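Lacey Nuttall has cleaned up after other people's workdays for most of her adult life, and she has opinions about where the trash should go. She runs Gridska, a small company that sets up and looks after shared workspaces, and she spends a good part of each week walking through rooms that other people have stopped looking at.

"People will spend a month choosing chairs," she said. "Then they move in, and there's no place to put a coffee cup when you're done with it. So it sits on the windowsill."

We met on a Friday at the building on Gruler Street, where Gridska looks after two floors. The larger of the two was a fabric showroom, El Idrissi, until the owners retired. Nuttall took it over with bare walls and one working sink.

Her first job was the waste stations. She doesn't like big bins with lids. They cost too much, she said, and they get filled to the top before anyone thinks to empty them. She prefers plain buckets, placed close to where the mess is made, with a spare bag hanging within reach.

"If the next bag is in a closet down the hall, it doesn't get changed," she said. "If it's right there, whoever fills the bucket will usually do it."

She uses adhesive hooks for the bags because the landlord does not allow new holes in the walls. She buys them in boxes of 100. The trick, she said, is to wipe the wall first and let it dry, then press the hook on and leave it alone overnight. Most of the ones that fall were loaded the same afternoon they went up.

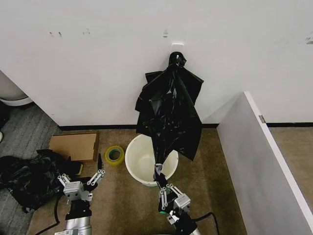 WORKSPACES / Cleaning and Upkeep

The bucket goes directly under the hook. Nuttall is firm about this. A bucket off to one side gets kicked, she said, and a bucket in the middle of the floor gets moved and never comes back. Against the baseboard it stays put, and the mop can still get in behind it.

She likes round ones with a thick rim, and she likes white, even though it shows dirt.

"I want it to show dirt," she said. "A black bucket can go a year without being washed. With a white one you feel bad after a week."

Bags are always black. She tried clear ones for a while and gave up after complaints from tenants who did not want to look at other people's lunches. She knots the top of a bag and loops the knot over the hook, which holds better than trying to hang it by one edge. A bag hung by the edge tears as soon as someone pulls on the bottom.

Cardboard is the part she has not solved. Deliveries come in nearly every day, and the flattened pieces end up on the floor near the wall, where they stay until someone carries them down. Yvonne Sedgwick, who manages the building, would like a cage for it on the ground floor. Nuttall would like a pickup twice a week.

"We've been having that talk since October," Sedgwick said when she joined us for a few minutes. "I have the space for a cage. I don't have the budget for another truck."

The two get along well otherwise. Sedgwick keeps a list of everything that needs touching up on both floors, and scuffed walls are at the top of it. She used to repaint every year. Now she keeps a can of the wall color in the basement and has the worst spots done when a tenant moves out.

"It's a white wall in a place where people work," she said. "It gets marks."

Nuttall's next project is Grastismont, a former school with 7 rooms to fit out before the first tenants arrive. She has already walked through it with a roll of tape, marking where the buckets will stand. The furniture has not been ordered yet.

I asked if she ever gets tired of talking about trash bags.

"My husband does," she said. "I'd still rather talk about bags than carpet. Carpet takes all day."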